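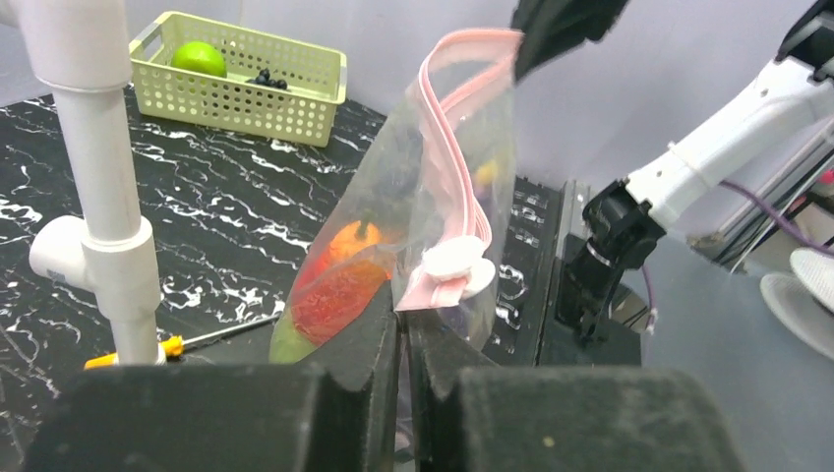
Right, the Sesska field course thread, as promised. 11 of us, one minibus, up to our knees in a river for most of the Easter break and I would go back tomorrow!

---

Quick background for anyone new: I'm doing the second-year catchments option, which means you live in the same corridor as the rest of the group and spend the whole year on one river. Ours is the Sesska, from the moor above Dranddale down to the weir at Banbridge.

---

Our January trip was mostly sleet and learning how to fill in a recording sheet with numb fingers. This one was proper sampling. 8 sites, three-minute kick samples at each, plus temperature, conductivity and nitrate.

---

If you've never done a kick sample: you stand in the stream with a net downstream of your boots and shuffle about on the gravel so that everything living under it gets washed into the net. Then you tip it into a white tray and wait. For a few seconds it's just grit and leaf bits, and then the whole tray starts walking.

---

STONEFLIES. So many stoneflies at site 1. They really don't put up with dirty or warm water so you hope for them at the top of the river, but I wasn't ready for how many. Also flattened mayfly nymphs that cling to the tray like fridge magnets.

---

Site 3 is below the old sheep wash and I'd expected it to be a bit grim. Lovely site. Caddis cases made of tiny bits of stone, each one different, and a bullhead that had got itself in the net (put back straight away, very cross).

---

It does change once you get down among the dairy farms. By site 6 the stoneflies had gone and it was mainly shrimps, worms and hoglice, with a brown fuzz of algae over the stones. Our nitrate readings climbed at the same point. One week of data, so I'm not drawing any grand conclusions, but you could see it in the tray before we'd done any sums.

---

A thing I loved: the farmer at site 6 came down to see what we were up to and stayed for an hour. He knew which bank had slipped in which winter, where the cattle used to cross, and when the alders went in. We've got a hydrology textbook each and none of it has that in.

---

He's fenced off a strip along his side and let it go scruffy. Brambles, willow, the lot. The bank there is holding together and the opposite one is basically falling into the river in slices. I have taken far too many photos of soil.

---

Flow gauging next, which I was dreading because of the maths. You stretch a tape across, measure depth and speed at even spacings and add up the slices. We did 21 points across at Banbridge, where it's widest, and it took most of a morning. My waders leak at the left knee, for the record.

---

Then the evenings! We had the village hall kitchen, one huge pot and a rota. After that it was microscopes out on the trestle tables and arguing over gill shapes until we were told to go to bed. I can now tell a Heptageniid from a Baetid without the key and I'm insufferable about it.

---

Total so far is 83 sample pots, labelled, with a pencil slip inside each one as well as the writing on the lid. Please do both. Pen came off two of our lids in January and we still don't know which site they were from.

---

Back on campus as of today, April 21, 2019, and the lab shelf is full. Next job is checking our identifications against another group's, then putting the whole lot on a map alongside land use.

---

We're doing a show-and-tell in the common room of Serrano House once the map is done, with live trays from the stream behind the car park. Anyone can come, bring small children, they're always better at spotting things than we are. I'll post the date on here when we've got the room.

---

A few people have asked what net to buy. A standard pond net with a one millimetre mesh is fine for having a look. Ask whoever owns the bank first, rinse and dry your kit before you go to another river, and don't go in alone.

---

More when I've finished site 4. There's a beetle larva in there I can't place and it's driving me up the wall.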